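4.2 Bench layout and the tape task

As in 4.1, both arms bolted down at the left and right of the bench, facing inwards. Bench is the long one at the back of the Bekholm workshop, shared, so everything had to come off again by evening on the days the room was booked. This shaped more of the design than we would like. Mounting plates went through three versions. The first flexed. The second did not flex but took a good part of an hour to line up, and then the arms disagreed about where the middle of the table was. The third has two dowel holes and is the one used for all results from here on.

Black cloth over the table top. It cuts glare from the ceiling lights, and the rolls stand out against it better than against bare wood. It also wrinkles and drags. Any reach that came in too low moved the cloth and everything on it, which spoils the next reach as well. We tried clamping the front edge, gave up, and simply pulled it flat between sessions.

The task itself is plain. A dish rack in the middle, an open cardboard box right up against it on the right, and two rolls of tape, one white, one dark grey. The white roll belongs in the rack and the grey one in the box. Starting places vary. Either arm may be used, the operator chooses, and the choice is logged but not scored. Cheap objects on purpose: anyone building the Nakaren pair at home should be able to put the same bench together from a kitchen drawer and a parcel.

Figure 6 has four views of the bench. In (a) and (b) we look down on the table from head height, in (c) and (d) the camera is at chest height.

Figure 6. Bench for the tape task. (a) White roll flat in the rack, right gripper at the grey roll. (b) White roll on the cloth at the front. (c) White roll in the rack, grey roll on its side edge in the box. (d) Rack empty, grey roll lying flat in the box.

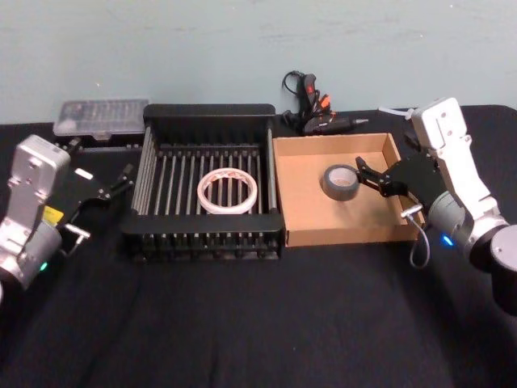 (a) 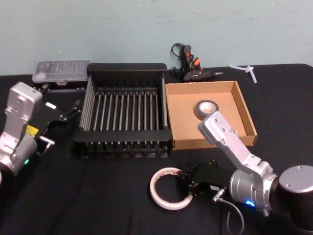
(b)

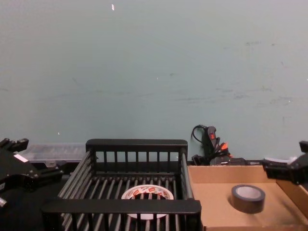
(c)

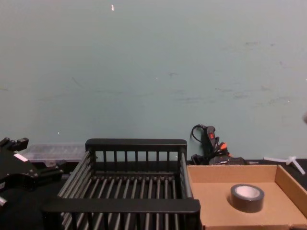
(d)

Bekholm, Thursday, June 8, 2023

Session notes, tidied up for the paper. 12 sessions in the set, 25 attempts in each unless the room was needed. Gripper opening checked at the start against a gauge cut from scrap. Not a fine instrument but repeatable.

The grey roll is the harder of the two, and how it lies matters more than where. Flat, as in Figure 6(d), the finger can go down into the hole and pinch the wall of the roll. Works from most directions. On its edge, as in (a), the approach has to come from the side, and a touch before the fingers are lined up may send it rolling. The low walls of the box help here, they stop the roll, but they also stand in the way of the wrist. The right arm has to come in over the wall and then drop. With the older wrist bracket there was not enough room to do so without the bracket catching on the cardboard. The new bracket is shorter and the trouble mostly went away. Mostly. Tall approach still reccommended for anyone with the longer fingers.

The white roll gives different problems. In the rack it rests on rods, so the surface under it is not a surface. Fingers that go a little too deep end up between two rods and jam when they close. Our fix was a stop in software, a fixed lowest height over the rack area, set by hand with the arm switched to free movement. Crude. A better fix would feel the contact, and the motor current is in principle good enough for it, but over the range of loads here the reading wandered too much between warm and cold motors to set a threshold we trusted. See 5.3.

Putting the white roll down is easier than picking it up, provided it goes in flat. When it is let go at a tilt the rods catch one side and it leans on the back rail, and this was scored as a miss even where a person would have called it fine. Strict rule, kept for the whole set.

Views. The chest height view is good for height and poor for depth: the front rail of the rack crosses the lower part of the picture, and in 6(c) it hides part of the white roll. From head height the whole of the roll can be seen in (a), with the rods showing through its centre. The head view has the opposite weakness, finger height over the rods is hard to judge. Operators asked for both on the screen at once and got them, side by side, with a slight lag on one which we never traced. The Boström viewer was used throughout, with default settings apart from exposure, which was fixed by hand. Left on automatic it hunted whenever a gripper came close.

Cables. Connectors hang under the grippers, with a cable trailing from each in (b)'s kind of pose where the right gripper is down at table level. Worth planning for. In an early run, before this set, a loop of cable caught the front of the box and pulled it off line, attempt void. After that a clip was printed for the upper link. The clip is in the Flellis parts folder along with the dowel plate, same licence, drawings checked against the printed part but not the other way round, so measure beforee cutting metal.

Logging was at 47 samples a second, limited by the slower of the two controllers. Files capped at 2,000 rows each so that a crash loses little. Joint angles, gripper opening, which arm, operator's mark at the end. No force data for reasons above.

Not tested: other lighting, a rack with wider spacing, rolls nearly used up (lighter, and they slide). The last is planned for August along with the taller base plate.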